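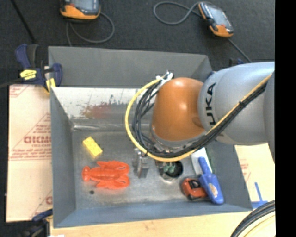 Home - Posts - Workshop notes - About

Teaching picks by hand, week two

I've now recorded 103 picks on the arm and I'm starting to get a feel for it, so I thought I'd write down how I go about it before I forget.

The job is simple to say. There is a metal bin with a few odd things in it, and the arm has to learn to get hold of them. I show it how, over and over, and the recordings go into Bondine, which is the training program we use. I don't write any code for the movement itself.

I started out by pushing the arm about by hand. It works, but it's a big KUKA and you get tired, and my own arm kept ending up between the camera and the bin. For the last few days I've driven it remotely and I prefer that. It's slower. Each pick takes me twice as long as it did by hand, but the path is smoother and I can stop halfway and think.

The objects matter more than I expected. The sponge is easy, you can come at it from nearly any side. The toy lobster is not too bad if you go for the body and leave the claws alone. The blue trowel is the one I dread. The handle is narrow and the scoop is wide, and if it leans on something else in the corner you have to decide which end to go for before you start down. I've been going for the handle. Geert Dierckx goes for the scoop, and when we mixed his recordings with mine the arm dithered over the middle. We've now agreed on the handle.

Cables are the other thing. There's a lot of slack looped round the wrist and it needs to be there or the joint can't turn, but it also hangs out to the side. I now come in high, turn the wrist first, then go down. If I turn it low I have to keep an eye on the loop as well as the gripper, and I'm not good at watching two things.

Clamp the bin. I spent a morning without clamps and threw away 12 recordings afterwards.

I delete anything where I hesitated for a long time over the bin - Bondine copies the hesitation too. I do keep the ones where I missed and went back for a second try, as I want it to learn that.

Next job is to shuffle the objects more between picks. I'd like to be finished with this bin by September.

Related posts
Setting up Bondine on an old desktop
Moving my notes out of Cutel
What I keep in the Rangel drawer

Contact - Copyright - Back to top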